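Household Tips: Keeping a Television Area in Good Order for Daily Serials

Viewers who follow a daytime drama five days a week place steady demands on a recorder and on the room in which it is kept. The Plirnmont Household Office offers the following guidance, revised April 28, 2021.

Recording space. A recorder filled with old episodes may stop in the middle of a new one. Delete watched episodes at the end of each week. One household on Praker Street reported 2,084 saved programs, of which 27 were still unwatched. Episodes kept for a relative should be placed in a separate folder.

Schedule changes. Serials are often moved for news coverage or sports, particularly in March. Set the recording to end 5 minutes late, and check the listing again in the morning.

Screen care. Turn the set off before cleaning. Wipe the screen with a dry microfiber cloth, using light strokes from top to bottom. Do not spray any liquid directly on the panel.

Cords and cables. Unplug equipment before sorting the wires behind it. Work on a clear, flat surface and label both ends of every cord that is to be kept.

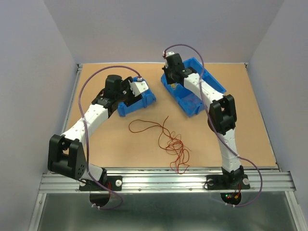
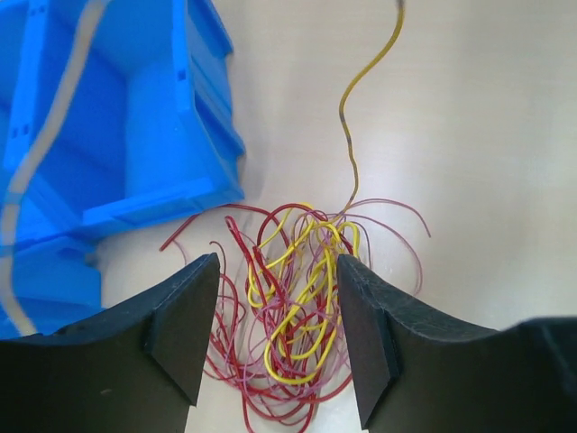
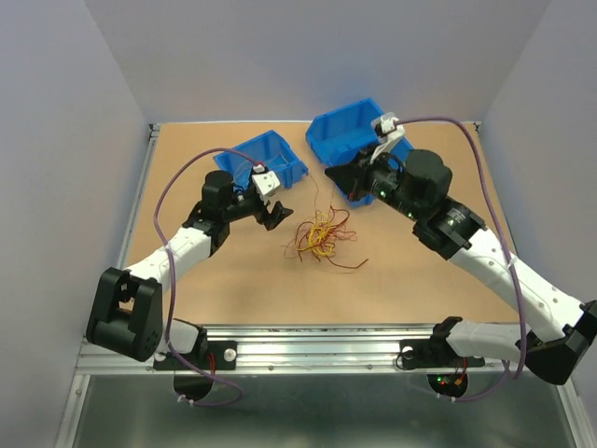 Cords with cracked covering should be replaced and should not be taped. Fasten the remainder with soft ties, leaving enough slack for the cabinet to be moved forward.

Remote controls. Remove the batteries from any remote that will be unused for a month or longer. Clean the contacts with a dry cotton swab.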